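Topics / Health / Infections / Norovirus

Norovirus (winter vomiting bug)

Last updated: 9 Sep 2025

Norovirus is a very catching stomach bug that brings on sudden vomiting and diarrhoea. Most people know it as the winter vomiting bug, although you can pick it up in July just as well as in January. I write most of the infection entries on this site and this is the one I get the most post about, usually from people reading it on a bathroom floor, so if that's you, skip to the part on drinks and come back for the rest when you're upright.

What it is

It's a small, tough virus, and it comes in lots of different strains. Having had one doesn't protect you for long against the others, and even protection against the same one wears off. So yes, you can have it twice in a winter (I have, and the second time I took it rather personally). It has nothing to do with influenza. People say "stomach flu" all the time, me included when I'm not paying attention, but flu is an illness of the nose, throat and lungs, and the flu jab won't do a thing for this one.

How it spreads

It only takes a tiny amount of virus to make you ill. You can get it from close contact with someone who has it, from touching a surface or object with the virus on it and then touching your mouth, or from food handled by somebody who's infected. Oysters and other shellfish eaten raw are a well-known source too. Vomiting throws very fine droplets into the air, and they land further off than you'd think - taps, door handles, the toothbrush mug.

Ships, wards, schools and care homes get it worst, as you'd expect with so many people sharing toilets and dining rooms. The one that people round here still talk about was the Murkholm outbreak, which began one November among passengers on the Ledel ferry. By the time it had died down there were 163 cases on the island, 19 of them among kitchen and cabin crew, and the school at Sengar had shut for a deep clean.
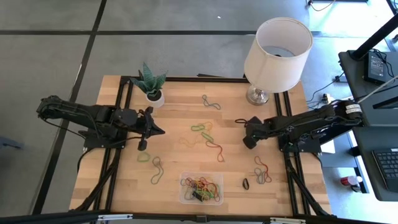

Photo: Gullari Picture Desk

Symptoms

It usually starts between 12 and 48 hours after you've caught it, and it starts fast. You feel a bit off, then sick, then you're running. Vomiting and watery diarrhoea are the main things, and plenty of people also get a temperature, a headache, stomach cramps and aching arms and legs. Children tend to vomit more and adults tend to get more of the diarrhoea, but there's no firm rule. Most people are over the worst in two or three days, though I'd allow another few before you fancy a curry.

What to do at home

There's no cure as such, and antibiotics don't work on viruses. The job is to rest and replace the fluid you're losing. Take small sips, often. Water is fine for most grown-ups, and squash is fine too, but avoid giving fruit juice or fizzy drinks to children with diarrhoea as they can make it worse. Babies should carry on with their usual breast or bottle feeds. Rehydration sachets from the chemist are handy for older people, small children and anyone who's getting dried out. Eat when you feel like it - plain toast is traditional and perfectly all right.

Get medical advice if a baby or a frail person has it, if someone can't keep any fluid down, if there's very little wee and it's dark, or if things haven't eased after a week of diarrhoea or two days of vomiting. Blood in either one, or a stiff neck with a bad headache, needs urgent help.

Stopping it going round the house

Wash your hands with soap and warm water. Alcohol gel is poor against norovirus, and I do wish more places would put up a sink instead of another dispenser! Clean hard surfaces with a bleach-based cleaner, following the label, and wash soiled sheets and clothes at 60 degrees, separately from everything else. Don't cook for other people if you can help it.

Stay off work or school until 48 hours after the last bout. You can still pass it on after that, so keep up the handwashing for a good couple of weeks.

Comments (3)

ferrygirl64
I was on that Ledel crossing. Never again will I have the prawn salad, even if it wasn't the prawns.

Tansy
Is the 48 hours from when you feel better or from the last time you were sick? Our nursery says one thing and work says another.

Author reply
From the last time you were sick or had diarrhoea, whichever came later. I've made that line a bit plainer.

oldboots
Thank you for the bit about hand gel. Went out and bought soap.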